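Workshop notebook, bench 2
March, after lunch

Carrying on with the Zunelura desktops. Reiko has the spreadsheet, I have the screwdriver, and between us we have one working label printer, which today is being temperamental about the letter Q.

Morning went on the tower from the front office. Fans furred up to the point where you could have knitted something. Blew it through by the back door, wind in the wrong direction, wore most of it. Note to self: check the wind. Note to self from last March, two pages of this notebook ago: check the wind.

Memory reseated, passes. Board battery flat, replaced. Clock now believes it is this year. Side panel has been stood on at some point and will go back on if you lean on the rear corner and say nothing.

Next up, the Dell. Fumiko's note on the lid says "slow, clicks, smells fine", and I wish all our fault reports were as thorough. Before anyone touches the drives:

1. Mains lead out, hold the power button in for a bit, lid off. Lid goes on the shelf, not on the floor behind my stool. Wilson knows why.

2. Look at how the cables run before unplugging any of them. There's a black connector by the chassis wall with a beige one beside it, green and yellow wires coming off the beige. Draw it if you must. My drawing from the last one looked like a plate of noodles and was about as much help.

3. Drives are in the blue plastic carriers in the cage below the power supply, one blue handle each, silver strip between the two. Data and power leads off first. Then squeeze and pull, straight, without waggling. The waggling is how we came to own a bag of broken clips.
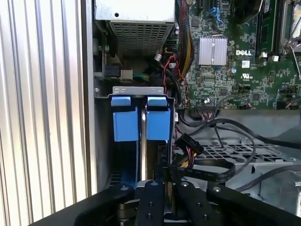 4. Label each drive before it goes down on the bench. Left and right as seen with the power supply at the top. Hatsue does it the other way up and we lost an afternoon to that in the autumn, each of us very politely testing the wrong disk.

5. Into the antistatic bags, then the Plikamard box. Setsuko signs for them. No signature, no box, however nicely you ask (I have asked nicely).

6. Clean the cage while it's empty. Brush, not the compressor.

Copying job for the first drive set up on the old dock, will leave it overnight. Estimate on screen was 19 hours, then 2, then 200. I've stopped looking at it.

Other bits:

Carrier screws. Spares are in the jam jar marked CARRIER. The jar marked CARRIER (REAL) has the ones that fit. Somebody should merge these and throw half away and I accept that it's probably me.

Reiko asks whether we want the Maniler foam trays again for the next lot. Yes if they've fixed the depth. Last time the drives sat in them like toast in a rack.

Good torch has walked off again. Using the bad torch, which works if held at an angle known only to me and Wilson.

To do: replacement side panel for the front office tower, more bags (medium), ask Fumiko whether "clicks" meant once at start-up or all day long. Rather different jobs.

Tea 4.15. Printer still won't do Q.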